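Looking after jute and burlap bags (and a bit about playdough)

I have far too many jute bags. There's one for the market, one for library books, one that lives in the boot of the car and one that has somehow become the onion bag. They all ended up grubby and sad until I worked out how to treat them properly, so here's my routine, such as it is.

First up, don't put them in the washing machine. I did it once, on a gentle cycle and everything, and the bag came out the shape of a pillow and left brown fluff through a whole load of tea towels. Jute hates a soaking. Turn the bag inside out, shake it over the garden and go along the seams with the crevice tool on the vacuum.

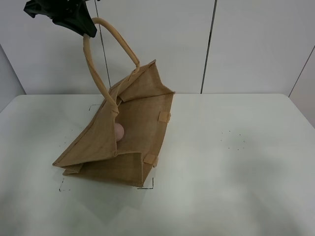 For marks, I use cold water with a tiny squirt of dish soap and an old nailbrush. Dab, don't scrub, and go with the weave. My neighbour Nurhan Soylu swears by bicarb for smells: a couple of spoonfuls shaken in, left overnight and tipped out in the morning. I've tried it on the onion bag and it's very good, though I wouldn't say miraculous!

Dry it in the shade. Full sun in August turned my favourite one a funny yellow colour down one side — my own fault for forgetting it on the line. Stuff it with a towel while it's damp and it'll keep its corners.

While I'm here, a few of you asked for my playdough recipe again. Two cups of plain flour, half a cup of salt, two tablespoons of cream of tartar, two of oil and a cup and a half of boiling water with the colour already in it. Stir like mad, let it cool, then knead until it stops sticking to you. If it's still tacky, more flour, a spoonful at a time.

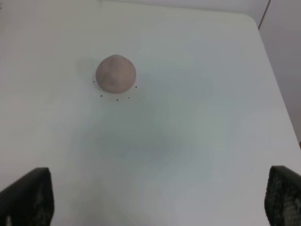

It keeps for weeks in an old ice cream tub with the lid on tight. If it dries out, wet your hands and knead it again. And if it gets trodden into the rug, leave it to go hard before you pick at it (ask me how I know).

Back to bags. Mould is the big one, especially if yours live in the laundry like mine do. Hang them on a hook instead of folding them in a cupboard, and never put one away with wet spinach in the bottom. Loose threads should be snipped, never pulled. If a hem starts to go, a row of blanket stitch in strong cotton will hold it for ages.

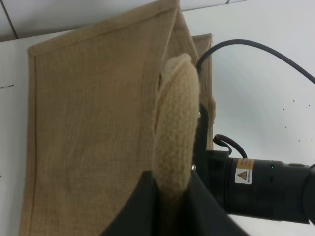

Handles wear out long before the rest does, so I check the stitching every few months and go over it with a big needle and waxed thread. Use a thimble, please. Trevor Marchand wrote in to say he does his with dental floss, which I haven't tried yet, but I've got a roll of the minty stuff put aside for the library bag.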